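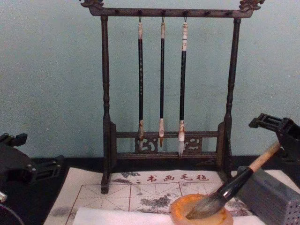 Why not just grab the wrist and push it through the strokes, Kordestani asked me when I first laid out the plan, and I didn't have a good answer at the time. Hand guiding is quick to set up and it feels natural. You hold the arm, you move it, it remembers. So we did start that way, and I'm glad we did, even though very little of it ended up in the final set.

The trouble was my own weight. I lean on things when I concentrate (my handwriting has suffered from this since grade school), and with a big soft brush a little leaning goes a long way. The arm would play back a stroke that looked fine in the joint log and then squash the hairs flat on the paper. Remote control gave us cleaner pressure, mostly I think since the operator has to watch the bristles instead of feeling through the arm. We ran it with the Dronex hand controllers and a delay of 40 milliseconds. You notice the delay for the first few strokes and then you stop noticing it!

I should say something about the rack too. We kept three brushes hanging on it through every session, and the policy never has to touch them. I wanted them there anyway. A demonstration table with one brush and one dish teaches the arm that anything long and dark is the brush, and I'd made that mistake before on the Tatar project, with spoons.
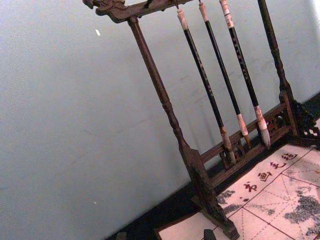
3.2 Loading the brush

Dipping took far more practice than writing did. Every operator had a different idea of what a loaded brush looks like, and for a while our demonstrations disagreed with each other so badly that training on all of them was worse than training on one person's. We settled on a short routine: come in at a slant, lower the head into the dish, wait a moment, draw the tip along the rim on the way out.
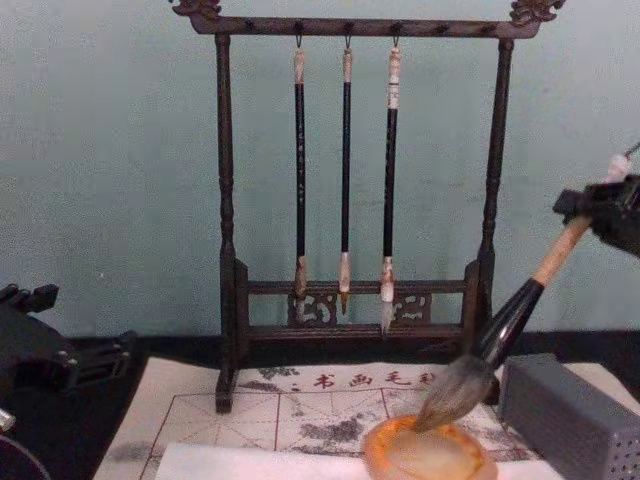 The waiting part matters more than I expected. People get bored and cut it short, and then the brush runs dry halfway down a vertical. I ended up adding a soft beep to the controller, which all four operators hated, and which stayed in until the end of October.

We aimed for 800 demonstrations and kept 539. Most of the ones we threw out had a bad dip at the start, so everything after it was spoiled no matter how nicely the strokes were done. I did try trimming off the dips and keeping the writing, but then the policy learned to go straight to the paper with whatever was on the brush, and we put them back.

3.3 Writing on the sheet

For the strokes themselves we used 正, as in Figure 4. It has plain horizontals and verticals, the order is fixed, and anyone who grew up counting with it can write it half asleep. I asked the operators to leave mistakes on the paper and carry on beside them, blots included, so the arm would see sheets in all sorts of states.

Figure 4. Two 正 characters and a third one unfinished, with the brush back in the dish.

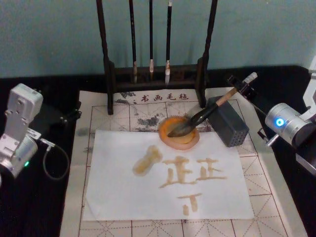
Doesn't the finished character give the game away, one reader of our draft wanted to know, if the arm can simply look at its neighbor and copy it? It's a fair worry. We checked by starting a batch of test runs on clean sheets, and the stroke order held up, though the spacing got sloppier and the base stroke tended to drift downhill. My guess is that the policy uses the earlier writing as a sort of ruler. I don't mind that much (I do it myself), but it does mean the first character on a fresh page should be scored separately, and in the tables that follow it is.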